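Halfboard

Sep 3, 2021
By the Travel Terms desk

Half board is a hotel rate that covers the room, breakfast and one other meal each day, in most cases dinner. It sits between bed and breakfast, where only the morning meal is paid for in advance, and full board, where lunch is added as well. Drinks at dinner are usually charged separately, apart from tap water.

The rate is most common in resort towns and mountain villages where guests stay several nights and have few restaurants within walking distance. In Mondanano, a lake resort with 29 hotels, it was the standard way to sell a room for decades, and most houses there still quote it first. City hotels offer it less often.

Dinner under a half board plan may be a set menu, a short choice of dishes or a buffet. Set menus were once the rule. The Hotel Aritz in Mondanano, which has 195 rooms, served a four-course set dinner at a single sitting until it changed over to a buffet with two sittings. Smaller houses tend to keep the set menu, as the kitchen can buy for a known number of guests.

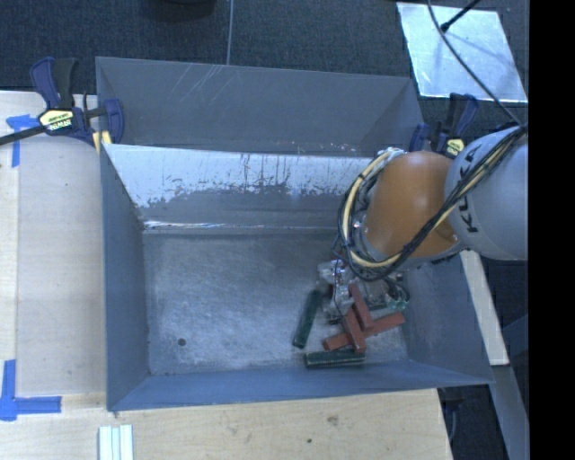

A gray bin on a light wooden tabletop, with a KUKA robot arm reaching in.

Some hotels let guests swap dinner for lunch if they ask the day before. This is sometimes sold as flexible half board. Others give a credit that can be spent in any restaurant on the property. The Chacko, a beach hotel with 325 rooms near Dukovthorpe, uses the credit system from the start of August to the end of the season and a buffet for the rest of the year. Unused credit is not refunded.

Meals missed because of a late arrival or a day trip are not normally taken off the bill. Many hotels will pack a cold meal in place of dinner when told in time. The first meal included is usually dinner on the day of arrival, and the last is breakfast on the day of departure.

In booking systems half board is shortened to HB. The term modified American plan, or MAP, has the same meaning and is used mainly in the United States and the Caribbean.

See also: Full board; Bed and breakfast; All-inclusive; European plan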